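Two-arm robot in sim stops at an open door and throws a collision fault. Is the robot wrong or is the scene wrong?

Posted in Simulation and Testing
Tags: mobile manipulation, collision, doors, protective stop

pendesico_user38

I'm trying to get a mobile base with two arms through an interior door in simulation. The house scene came as a download from Kusier, and the controller is the stock Vosten one with their door routine. The routine is supposed to open the door, back the arms off and drive through.

The door opens. Then the base creeps forward and I get a protective stop with the message "self or environment contact, left arm." I've run it 92 times with the same starting pose and it has stopped in the same place 38 times. The rest go through. I haven't changed anything between runs except the random seed, and as far as I know the seed only affects sensor noise. 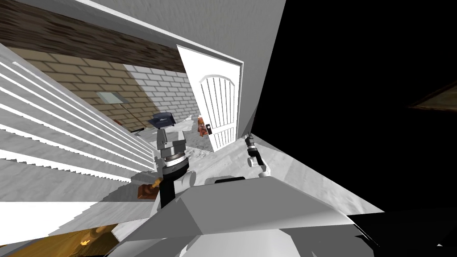 Sim view from over the base, door open, both arms up.

Vendor support told me to raise the contact threshold. I don't like that answer. If I raise it until the message goes away, all I've learned is how high the number has to be. The real unit is supposed to go into a building in May, and I'd like to know what it thinks it is touching before then.

Things I have tried: slower base speed, a smaller safety margin (I put it back), and a fresh install. None of them made a difference I could see. Has anyone had this with these scenes?

kingi_bench

Don't raise the threshold. I'm surprised they said that in writing.

I would suspect the scene first. Downloaded houses look fine and then the collision shapes underneath are a mess. A slatted panel like the white one on the left of your view is a classic. You see gaps between the slats, but the physics may have one solid block wrapped around the whole thing, and that block can stick out well past what is drawn. Your left arm is on that side. Same goes for the brown blocky thing by the base of the left arm. Do you know what that is? In that view it overlaps the black part of the arm. It could just be the angle, but I'd want the distance printed out before I believed it.

Turn on the collision shape display and look again from the side. A view tilted that steeply tells you very little about clearance.

I'd also ask what the dark area on the right is. If there's no floor modeled out there, or the floor has no collision shape, your planner may be treating it as unknown space and hugging the left side to stay away from it. That would fit with it being the left arm every time. I can't prove that from one view and neither can you, so check the planned path on the runs that stop against the ones that pass.

And log the contact pair. The message says "self or environment" and those are very different problems. The controller must know which two bodies it compared, even if it won't show you by default.

gridlock1000

had the same thing, updated the driver and it went away. try that

kingi_bench

Which driver? The whole thing is in simulation. If an update made it go away, I'd want to know what changed before trusting it near a person.

pendesico_user38

Contact logging was off by default. With it on, I did 5 more runs and got two stops. Both were the left forearm against a body called "rail_group", and the reported distance was negative, so the controller believes it is already inside it. There is only one collision shape for that whole group. So the block theory looks right for those two.

I'm not marking this solved. It doesn't explain why most runs pass from the same pose, and "sensor noise" is a thin explanation when the shape is supposed to be fixed. Next I'm going to swap in a proper mesh for that group, leave the threshold where it was, and repeat all 92 with the original seeds. I have also asked Vosten why the message lumps self contact in with everything else. No reply yet.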